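Notes for the colour loss talk, afternoon session. Slides advance on the bold cues. Keep the handset near the lectern.

**Title slide**

- Topic is colour change in dyed work shirts under commercial laundering. Not shrinkage, not seam failure. Refer those questions to the Josport report in the handout pack.
- Say up front that all shirts in the trial were bought new, from stock, with no special finish.

**Why colour and not wear**

- Most shirts are withdrawn on appearance well before the cloth fails.
- A faded shirt next to a new one looks worse than two faded shirts together. Replacement policy matters as much as dye.
- Sites that replace one shirt at a time create their own mismatch. Sites that replace by team don't notice the same amount of fading.

**The trial**

- 1,379 shirts, 4 fabrics, three laundries: Skurdale, Storkum and Radebe.
- Each shirt carried a sewn-in tag and was read at the intake hatch. A shirt that missed two reads in a row was treated as lost and left out of the colour results.
- Colour was measured on the back panel, below the yoke, folded to four layers. The chest was ruled out because of pockets and badges.
- Same instrument at all sites, calibrated on the white tile each morning.
- Pause here. Someone usually asks about the light source. Answer: daylight setting, with the UV component included. The UV-excluded readings are in the appendix and give the same ranking.

**Terms**

- Colour change: difference between a shirt and its own first reading.
- Spread: difference between shirts of the same age at the same site.
- Don't use "fastness" for either. It refers to the laboratory test, and the laboratory test did not predict our order of fabrics.

**Results by fabric**

- Polyester-rich blends moved least. Most of their change came in the early washes and then levelled off.
- All-cotton kept moving for the full trial. No plateau in the data.
- The two mid-range blends could not be separated. Show the overlapping curves and move on.
- 141 shirts were withdrawn by the sites for colour before the end. Nearly all were cotton. Their last readings are kept in the curves.

**Results by laundry**

- Storkum had the lowest colour change and the highest spread. Explain slowly, it sounds like a contradiction.
- Cause, as far as we can tell: mixed loads. Shirts went in with kitchen whites on some days and on their own on others, so wash chemistry varied by load.
- Skurdale ran one formula for everything. More fading, very even. Site managers there reported the fewest complaints.
- Radebe changed detergent in July. The step in the line is real. Don't smooth it out if asked for a cleaner version of the chart.

**Drying**

- Tunnel finishing and tumble drying were compared at Skurdale only.
- Over-drying raised surface fuzz on cotton, which scatters light and reads as paler. Part of what people call fading is therefore fibre damage, and re-dyeing won't correct it.
- Pass the two swatches along the front row at this point. Collect them before questions.

**Choice of shade**

- Mid-depth blue-greens are a common choice and a difficult one. They are normally built from more than one dye, and the components leave the cloth at different rates.
- The shift is often in hue first, depth second. The eye picks up the hue shift sooner.
- Navy hides depth loss until fairly late. Light grey hides nearly everything except staining.
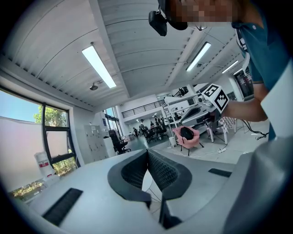
*Teal, short sleeves: a shade in the blue-green group.*

- Remind the room that shade names are not specifications. Two suppliers' teals can differ by more than a season of washing.
- Ask for a physical standard and hold it in the dark, in a sealed bag.

**Recommendations**

- Write the colour tolerance into the supply contract, with the measuring position and instrument setting.
- Wash dyed shirts apart from whites. Check bleach carry-over in the rinse.
- Set dryer exit moisture and log it.
- Replace by team where budgets allow.

**Limits**

- Only three laundries, all on soft water. Hard water sites should expect different numbers.
- No outdoor staff in the trial, so nothing here covers sunlight.
- Lost shirts may not be a random sample. We have no way to check.

**Questions**

- Data tables go out on request, tag numbers removed.
- If cost per wear comes up, point to the last page of the handout. The figures exclude freight.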